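Open afternoon at Imton

Posted in December by the woman behind the Flituditz notebook

Quick one before I forget it all. Went to the open afternoon at Imton, the robot place past the Pinden turnoff. Been meaning to go for two years. Doors at 1, got there late, parking a mess, walked in with one glove.

Sign-in sheet, sticker, off you go. No tour as such. You drift. Coffee in the front, terrible, had two.

First stop was a talk with slides. Too many slides. The gist – they want robot hands to pick up ordinary household stuff, and the way they get there is people doing the picking up first, over and over, holding a gripper tool in their own hand. The tool records. The robot learns from the recordings later. Simple enough when a person says it out loud, I'd read three articles and not got it.

Number I wrote on my hand: 1638. Thats how many recordings they had for one single chore, folding a dish towel. Somebody behind me laughed and the speaker said it still folds badly.

Then upstairs, downstairs, whatever you want. I went for the hand-held grippers.

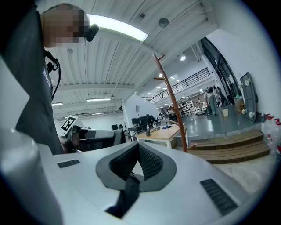

Do you need to know anything about robots to use one of the hand-held grippers?

You don't. You squeeze, the fingers close, you let go, they open, and the staff spend a couple of minutes showing you how to move slowly enough.

Slowly is the hard bit. I'm a grabber. First go I went at a sponge like it owed me money and was told, nicely, to start over. Second go better. Third go I dropped it. Your wrist gets tired much sooner than you'd think and you start wanting to use your other hand, which you can't.

Asked how long people do this in a day. 40 minutes at a stretch, then a break. Asked if it was boring. Long pause. "Depends on the chore." Apparently sorting socks is popular and anything with plastic wrap is hated.

Also there was a demo from Nikolaidis, who make some of the finger pads. Little table, tray of samples, you could poke them. Softer than I expected, kind of like a pencil eraser. They test each set to 100 grabs before it goes out, which sounded low to me but what do I know.

Missed the last demo, the arm loading a dishwasher, because I was in line for the bathroom. Heard clapping. Annoyed.

Things I'd tell a friend – eat first, wear a layer you can take off, skip the slides if you've only got an hour. Kids seemed happy enough. Free to get in, they take cards for the t-shirts but I didnt get one.

Going again if they do a spring one. Want to see that dishwasher.

Recent posts
Pinden bus timetable, a complaint
Soup, again
The Flituditz library sale, what I got
Fixing the back gate, part 2

Get new posts by email. Enter your address and we'll send a note when something goes up. Unsubscribe any time.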